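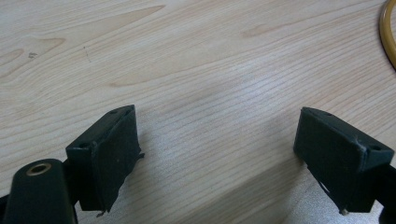 Tabletop, light wood. Wavy grain at the upper left, tighter and straighter toward the right.

The Honey Table: Gallery

I have been told for years that a pale wooden table is the most forgiving thing you can put in a room. I don't believe it. Pale wood shows every ring, every pen line and every place where a person leans on the same elbow for a decade. So when Theresia Rüegg offered me hers for $90, I asked her twice what was wrong with it. She said nothing was wrong with it, she was moving and it wouldn't go up the stairs.

The seller before her had called it a Skirnau. I have looked for a maker by that name and found one old price list and a chair, and neither settles anything. There is no stamp on the underside. There is a penciled 449, which could be a model, a batch or somebody's phone extension.

What I can vouch for is the surface, and that's what this page is for. Click through at your own pace.

About the grain

The broad figure at the upper left is what woodworkers call cathedral grain, and people pay extra for it. I'm not sure why. On a cabinet door, fine, you get the whole arch and it looks like somebody planned it. On a table you mostly put a plate over it. The long oval knots I like better than I expected to, and the tan streaks that curve past them are darker than the rest by just enough to notice from a chair.

Over to the right the lines close up and run on the diagonal, and it could pass for a different table. Ismail Filali, who refinished furniture for 40 years and has opinions on mine, says to judge a top by its dull end. By that measure it does all right.

About the color

Beige or honey, depending on where you stand. Theresia's listing said "golden." I would not go that far. There is a soft shine in the middle where the light lands, and it washes the color out a bit there. Down where shadows fall it looks grayer. I bring this up for anyone planning to match a floor or a shelf to a photo – take a sample board to the real thing, in the room where it will live, and look at it after lunch and again in the evening.

About the finish

I was sold a tin of Flulard oil with the promise that it would "wake the wood up." I put 2 coats on a scrap board in March and left it on the windowsill. The board came out yellow and smelled like a shoe store. The table has had none of it. Ismail wanted me to try wax next, and I have the wax, unopened, in the hall closet.

Everyday care so far is a damp cloth, then a dry one. I have read that this is wrong. I have also read that it's the only right way, on the same site, under the same author's name.

Still open

Whether to sand. Ismail says one light pass along the grain and be done. Theresia never sanded it in all the time she had it, and she ate three meals a day on it. My own feeling is that most sanding gets done to please the person sanding – the table doesn't ask for it. I'll probably leave it until winter.

If you own anything marked Skirnau, or know what a penciled 449 might mean, please write. Guesses are welcome but I'll want to see the underside.

Page last changed June 7, 2020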